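Arnovside Repair Room – Frequently Asked Questions

Where are you?
We are on the ground floor of the old Listmont thread mill, built in 1927. The entrance is on the canal side. The street door on Dillance Road belongs to the dance school and they can't let you through.

Do I need to book?
For small items, no. For sewing machines, bicycles and anything that plugs in, please book a slot by phone or at the desk. Slots are 28 minutes long. If your repair needs longer we will offer you a second slot on another visit.

What does it cost?
Looking at an item is free. You pay for parts at the price we paid for them. Members pay $62 a year and get two booked slots a month.

What can I bring?
Lamps, toasters, radios, clothing, chairs, toys, clocks, hand tools. You need to be able to carry it in by yourself or with one other person. We do not take microwaves, gas appliances, or anything with a swollen battery. Take those to the county drop-off site.

My item has missing screws. Can you replace them?
Usually. We keep metric and inch sizes in the common lengths. Bring one of the remaining screws, even a damaged one, so we can match the thread.

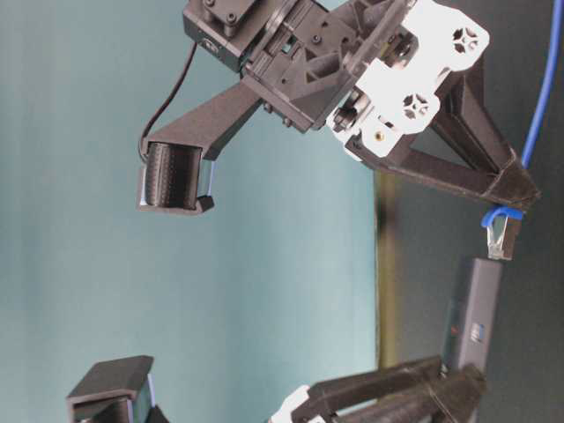

Can you fix a broken plastic part?
It depends on where it broke. A crack in a cover or a battery door can often be glued and will hold for years. A snapped hinge or clip usually can't, and we would look for a spare or print a new piece. Printed brackets like the black ones with slots and recesses do well where the load is steady. If a screw will be taken in and out often, we suggest a brass insert, the small gold-colored kind set into the lower white plate, so the thread is not cut straight into the plastic. Printed parts are not suitable near heat – no kettle lids or oven knobs.

How long does a printed part take?
Allow two weeks, three in December. Measuring is done at your slot, so bring the whole item and any broken pieces. A photo is not enough for us to measure from.

Do you sharpen knives and scissors?
Kitchen knives and fabric scissors, yes. Serrated blades, no. Wrap them in a towel or cardboard before you come in.

Can I leave something with you?
Only if we have agreed to order a part for it. You will get a numbered tag. Items not collected after 188 days are given away or taken apart for spares.

Who does the sewing repairs?
Aslı Kurtuluş runs the sewing table in the mornings. She does zippers, hems and patches. Leather goes to Coşkun, the shoe shop across the bridge, and you pay them directly.

Is there parking?
There are four spaces by the loading dock. Bikes can come inside.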